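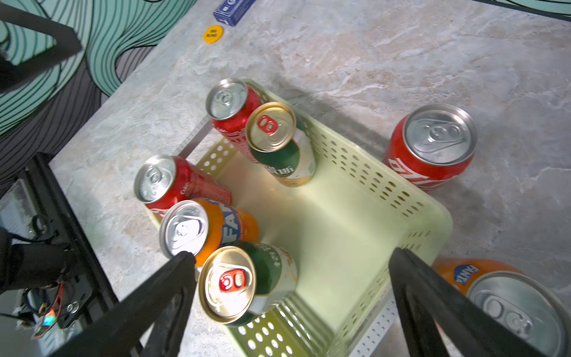 Wrist camera, basket and cans, left finger close to the green beer can.

June 2018. Teltitz gripper kit, trial unit, second session. Notes for Larasati and whoever writes up the comparison with the Pirura.

Set up on the floor again with the yellow-green basket and the mixed cans — Coca-Cola, Fanta and the green beer. Fingers are the long black tapered ones from the box. The short pair is still on back order from Jaiswal.

Ran 100 approaches with the default grip profile. Most failed picks were against the basket wall, where the finger tip catches in the round holes before it closes. Dropping the approach speed helped a bit. Changing the angle helped more, so I have saved that as profile 2.

Wrist view is good enough to line up by eye. The can lids throw glare and the detector that comes with the kit sometimes puts two neighbouring cans in one box. Logged a ticket with Zorkness, number 261.

Manual is thin on cable routing. Larasati Halim has the older version, which has a proper drawing — ask her for a copy.

Price still not confirmed in writing. Loan runs to October.

To do: repeat with profile 2, then the same cans without the basket.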